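The 19-day declutter, and why I stopped on day six

28 November 2024

My sister-in-law gave me a library copy of Fouad Erraji's book in February and told me it would change my kitchen. I have now read it twice, once with an open mind and once with a pencil. My kitchen is the same colour and the same size, and I still can't find the good peeler.

The method is called Clandholm. You get rid of things over 19 days, one category a day, and at the end you are left with what Erraji calls your household core. There is an app as well, Gesetti, which wants you to photograph everything you own and give it a score. I put in my colanders. I own three colanders and I use three colanders, and Gesetti thinks this is a cry for help.

Some of it is fair enough. I did throw out a drawer of takeaway cutlery and a jar of dead batteries, and I don't miss either. But I was going to do that anyway, at some point, without paying $159 for the full course.

What bothers me is the arithmetic. Erraji says the average home holds over 2000 objects that "give nothing back". Whose average home? I went looking for a footnote and found a thank-you to his agent. Is a spare fuse giving something back? Is a Christmas pudding basin, in July?
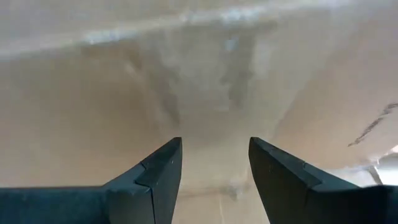 Then there is the rule about spares. You may keep one of each thing, and if it breaks you go out and buy another, which the book treats as a kind of freedom. I live 40 minutes from a hardware shop. When a tap washer goes on a Sunday night I would like the tin of tap washers, thanks very much — and so would my neighbour, who borrowed two of them in winter and hasn't given them back.

My other grumble is the shopping list at the rear. Having cleared out your cupboards, you are encouraged to buy Benmoussa storage tubs in four sizes, and a labelling kit called Paro to go with them. So out goes the old ice-cream container that held the screws, and in comes a new container to hold the screws. I added it up for our pantry and went and made a cup of tea.

Wael Abdelaziz left a comment on my last post saying I should finish the program before judging it. Fair point, Wael, and I did mean to. Day six was sentimental papers. I sat on the floor with Mum's recipe cards for an hour, put them back in the same biscuit tin, and took the book back to the library. It was overdue. I owe them $2.40.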